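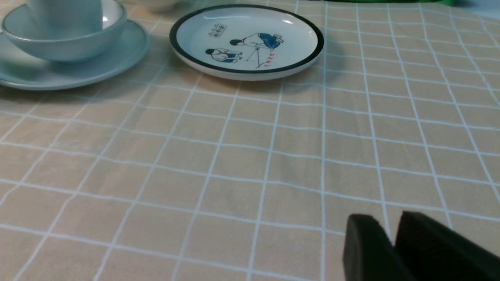

The small black-rimmed plate with the blue figures, on the checked cloth.

Come set the table with us: people wanted for the Dosham shared table sessions

15 comments | 32 shares

If you have ever stood in front of a kitchen cabinet wondering which bowl goes with which saucer, or if you grew up in a house where the good dishes only came out for company, we would love to have you with us this February. We're looking for people to take part in a set of friendly, unhurried sessions at the Dosham house on Greenberg Street, where we will be laying tables, clearing them, stacking things up and (there's always time for this part) sitting down to drink tea and talk about it.

Some background for those of you who are new. The Dosham shared table began as a monthly supper and slowly turned into something closer to a study of how people set out their dishes when left to themselves. Rosalind Doucet, who ran the suppers for years, started writing down where guests put their spoons, and before long she had filled several notebooks. Now Emeo has given us a small grant to do it a little more carefully, and that means we need guests again, and plenty of them. We have room for 32 people in all, in groups of 5 or so, with a few places kept back for folks who can't decide until the last minute. We know who you are and we're fond of you!

You don't need any experience. You don't need to know the proper way to lay a table, and if you do know it, please come anyway, but be ready to sit next to somebody who puts the cup on the left and is perfectly happy about it. We would especially like to hear from people over 60, people who share a kitchen with roommates, and anyone who regularly eats with children. You should be 18 or older and comfortable handling ceramic dishes, a few of which are on the heavy side.

A session goes like this. You arrive, hang up your coat, and we show you to a table with a cloth on it and a mixed lot of plates, cups, bowls and saucers off to one side. We ask you to set out tea for two, any way that feels right to you. Then we ask you to put everything away again in as small a space as you're willing to trust, and we have a chat about what you did and why. The whole visit takes 50 minutes, plus tea.
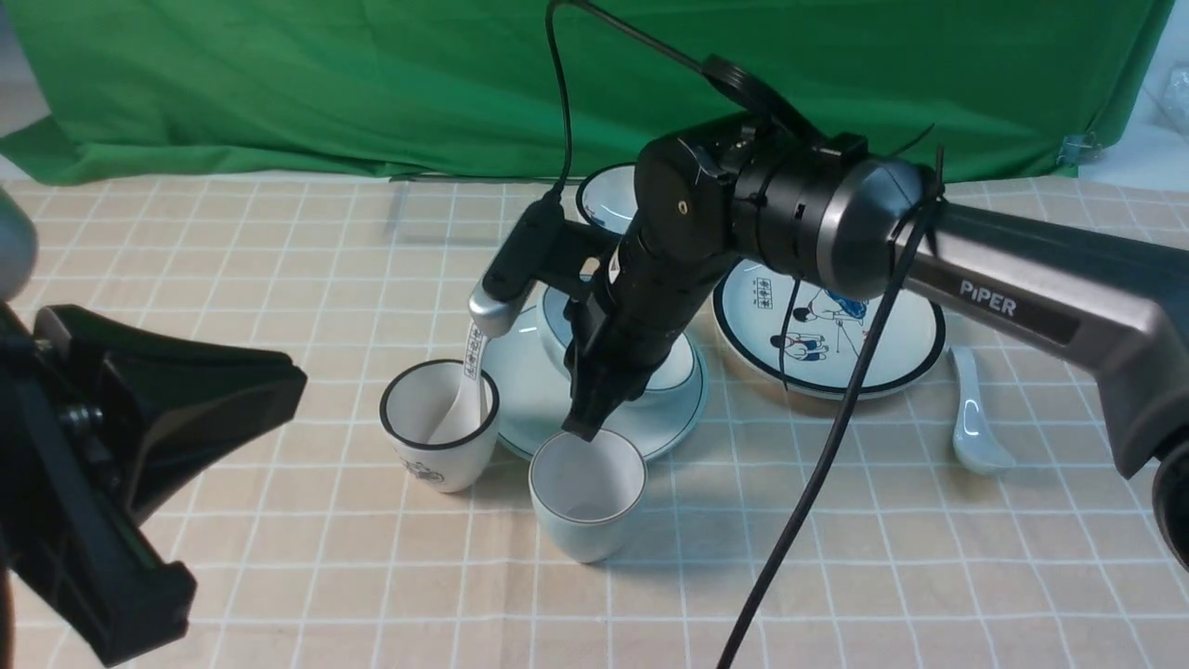 The dishes are a mixture, and that's on purpose. Plenty of them are pale blue or white with a dark rim, so they look like family without being a set, and you'll have to make up your own mind about what belongs with what. Some people go by color. Some go by size and never look at the color at all. One gentleman last winter left his spoon standing in the cup from start to finish and told us, quite firmly, that it lived there. Rosalind has a whole page on him.

Please don't worry about breaking anything. Things do get chipped now and then, and we have a shelf of spares in the pantry. Nothing we hand you is precious to anybody, apart from the teapot we use afterward, which came from Rosalind's aunt and which she pours from herself.

We can offer a $50 grocery card for each completed session, handed to you on the day, along with bus fare if you need it. There are three steps up to the front door and a ramp around the side by the garden gate. Street parking is free after 5, and the Wutness bus stops at the corner. If you'd like to bring a friend or a spouse, do, only tell us ahead so we can seat you at separate tables (couples tend to take over each other's saucers).

To put your name down, write to Ashwin Rai at the Dosham front desk, or stop in any morning and ask for him. Tell him your first name, whether mornings or evenings suit you, any allergies, and how you take your tea. Ashwin answers everyone, though he can be a day or two behind when the house is busy. If February fills up, he'll ask whether you want to go on the list for the next round.

50 likes | 5 replies | Share this post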